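### 3.2 Cleaning tasks in shared kitchens

Households in Dobre and Irach kept a diary of kitchen work for 2 weeks in May. Of the 81 diaries returned, most listed wiping surfaces and small appliances as a daily task, usually done straight after breakfast.
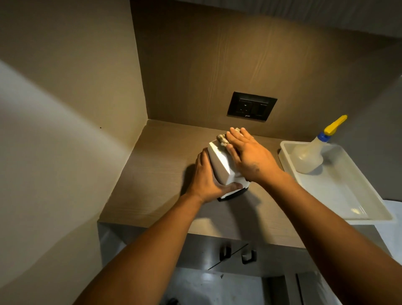
*Figure 2. Wiping a white appliance with a beige cloth on a wood-grain countertop.*

Entries under five minutes were often left out in Irach, where the form had fewer lines per page. We therefore compare the two towns by number of tasks only. Time spent is taken up again in Section 4, using the Trondwood survey.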